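We use cookies to improve your experience on this site. By continuing, you accept our cookie policy. Accept | Settings

Workstation Layout for Small Hardware Disassembly: Final Report
Student Project Group 7, Riltberg Technical Program
Posted in June

Background

The Trurkora project was assigned to examine how a bench should be arranged when discarded office electronics are taken apart for reuse. The equipment was supplied by Orik, a local refurbishing firm, and consisted of 41 units. One unit was held back as a reference, and the remaining 40 were used in the trials.

The group was asked to recommend a bench layout, a sorting method for removed parts, and a labeling scheme. Software and data erasure were outside the scope of the assignment.

Bench arrangement

The first layout placed the housings at the rear of the bench and the parts bins at the front. This kept the bins within reach but meant that every housing had to be lifted over them. In the second layout the bins were moved to the left side and the housings were kept in the center, directly before the operator.

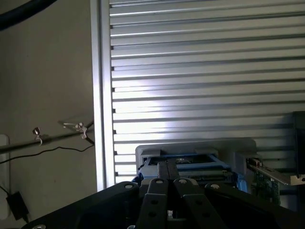 Colored plastic parts proved easier to sort than gray or black ones. A blue tray in a light gray housing can be told apart from the surrounding material at a glance, and the sorting sheet was revised to list color before part name. Circuit boards were assigned a separate bin with a padded base.

Wall-mounted outlets were preferred to floor extensions, and the final layout keeps power adapters off the work surface.

Labeling

Each part received a printed number. A roll of 1000 labels was purchased from Ferreira and was sufficient for all trials. Labels placed on curved surfaces lifted at the corners and were moved to flat faces in the second round.

Recommendations

The group recommends the second layout for regular use. The color-first sorting sheet should be adopted with it. A further trial with larger equipment is proposed for the next term.

Contact | Copyright Riltberg Technical Program | Back to top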